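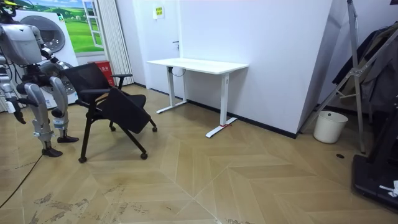

3 min read

Office Chairs on Wood Floors: Which Tips Hold Up

Every November, when people start working from the spare room again, the same list of floor-saving tricks goes around. Buy the mat. Swap the wheels. Put socks on the legs. I have tried most of them on my own floor, which is a light wood with a finish that shows everything, and I'm not convinced half of them do what they claim.

The clear plastic mat

The standard advice, and the one I like least. A hard mat does stop the wheels from touching the wood. It also traps grit underneath, and every time the mat creeps an inch, that grit goes with it. I lifted mine after one winter and found a dull patch in the shape of the mat's front edge. If you use one, lift it and sweep under it every week or two. Never put the studded kind on wood. The studs are meant for carpet.

A low-pile rug works just as well for most people and costs less than the "premium" mats. Put a thin felt pad under it. Skip rubber backing unless your floor maker says it's fine, as some rubber will stain a finish yellow and you can't clean that off.

Soft wheels

This one I'll give them. Most chairs ship with hard nylon wheels, and those are bad news on wood. Soft polyurethane wheels, the see-through ones that look like they came off a skateboard, roll more quietly and don't bite. The Brophy set I bought cost $20 and has held up. The pricier Randus set says it is "tested to 1,000 miles." Tested how, and by whom? The box doesn't say. I can't tell the two apart with my eyes shut.

Before you order, pull one of your old wheels and measure the stem. Don't trust "universal fit." Turn the chair over on a blanket, grip the wheel close to the base and pull straight out with a slight twist. If it won't move, work a flat screwdriver in beside the stem and pry gently. No oil. It gets on the stem and the new wheel will drop out when you pick up the chair.

Cleaning the wheels

Soft wheels collect hair like anything else. The internet says to burn it off with a lighter. Please don't. Cut across the hair with a seam ripper and pull the pieces out with tweezers. Wipe the tread with a damp rag and let it dry before the chair goes back down.

I've also seen people spray furniture polish on the wheels so they glide. What you get is a slick floor and a chair that scoots away as you sit.

Scuffs and scratches

The walnut trick, where you rub a nut over a scratch, is half true. It darkens a shallow scratch for a while. On pale wood it just gives you a brown line where you had a white one. Black marks from a wheel usually aren't scratches at all and come up with a clean tennis ball or a dry melamine sponge, used lightly. Press hard with that sponge and you'll take the shine off.

Wax crayons are fine for a real scratch. Buy one shade lighter than you think you need. Kustinov sells a box with 331 on the lid, which I took for the number of repairs you'd get out of it and which is only the color code.

Vinegar and water? I'd leave it. People swear by it, but over time it can dull some finishes, and plain water on a well-wrung microfiber mop picks up the same dirt.

Patterned floors

If your boards are laid in a zigzag, the usual "roll with the grain" tip is useless. There is no direction that runs with all of them. What does matter is the joints. Grit settles there, and a broom skates right over it. Use the vacuum with the beater bar switched off and the brush head on, and go over the desk area in two directions.

Where I ended up

Soft wheels, a thin rug, a quick vacuum when I remember. I did try the Prusgate "floor shield" spray for one season, in a test patch under the desk. The patch looks the same as the rest of the room, scuffs included. The bottle is still three-quarters full if anyone in the comments wants it.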